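Ticket 113 — Checkout page drops saved carts
Opened by: Delali Wumbei, Homulton Lumber
Assigned to: Radomir Mujić
Status: Waiting on customer

Customers who save a cart and come back the next day find it empty. Started after the move to the Plolness hosting plan. Guest carts are fine.

7 December 2023, R. Mujić: Reproduced on the test store. Cart saved, logged out, logged in, cart gone. No errors in the browser console.

R. Mujić: Session lifetime on the new server is set to 600 seconds and the cart table is being cleared with it. The old server kept the two apart. Raised the lifetime and turned off the cleanup job — carts now survive a logout on test.

R. Mujić: Same change made on live. Please save a cart from 3 different accounts and check them tomorrow. Product listings were not touched. A pale board with wavy grain. 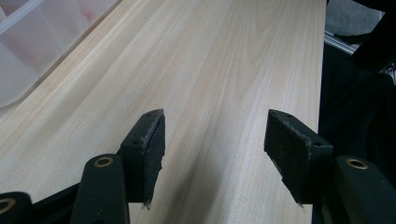 Graziella Rinaldi: Two of my carts were still there this morning. The third came back empty, but that account is on the old Trokow login. Should I move it over first and test again?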